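# Chapter 7. Sharing the Bench: Automation and the People Who Work Beside It

By the end of this chapter, students should be able to describe how a job is divided when a machine takes over part of it, identify the new duties that fall to staff, and discuss how those duties ought to be recognized and paid.

## 7.1 The portioning room at Breser

Earlier chapters dealt with automation in large plants, where whole production lines were replaced at once. Most workers will meet it on a smaller scale. A single arm arrives at a single bench, and the people already in the room must decide what is theirs to do and what is not.

The Breser kitchen in Jundham prepares and stores ingredients for canteens across the district. Until June, every storage container was moved, set down and put away by hand. The work was light but constant, and staff on the early shift reported sore wrists more often than any other complaint. Management then introduced a robot arm for one task only – the handling of lidded containers at the bench. 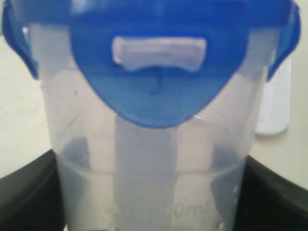 *Figure 7.1. A lidded plastic container held between the two fingers of the gripper.*

The change on paper was modest. The job description for a portioning assistant lost one line and gained 2 others: preparing the bench for the arm, and deciding when to stop it. Neither had been a formal duty before. Both call for judgment, and an assistant who stops the arm too readily will fall behind, while one who waits too long may have to clear up a spill.

Training was set at 45 minutes per person. A review dated 5 July 2023 found this too short. Assistants had learned the controls well enough, but they had not been told who was responsible when a container was dropped during their shift. Several had begun to stay close to the arm throughout its work, so that the time meant to be saved was spent in watching. The review recommended a session of 60 minutes, with the added time given to questions of responsibility.

## 7.2 What counts as the task?

It is common to describe a task by its most visible motion. Closer study usually shows that the motion depends on other work: clearing space, placing items within reach, checking that a lid is properly closed. At Breser this work had always been done, but it had no name and appeared on no schedule. Once the arm was in use, it became the larger part of the assistant's role at that bench.

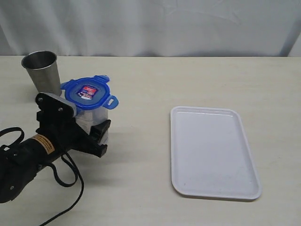
Lụa Đoàn told the reviewers that she did not miss the lifting, but that she now finished the day tired in a different way, and that her pay slip still described the old job. She asked that the setting up of the bench be written into the schedule – "with minutes against it, like everything else."

Her request raises a point that recurs throughout this chapter. Work that is not recorded is difficult to reward, and automation often moves effort from recorded work to unrecorded work. The 21 assistants at Jundham later agreed on a revised schedule with their employer, the terms of which are examined in Section 7.4. A similar dispute at the Huỳnh warehouse in Wunidstead, where no agreement was reached, is considered in Section 7.5.

**Key terms:** task division, unrecorded work, stopping authority, job description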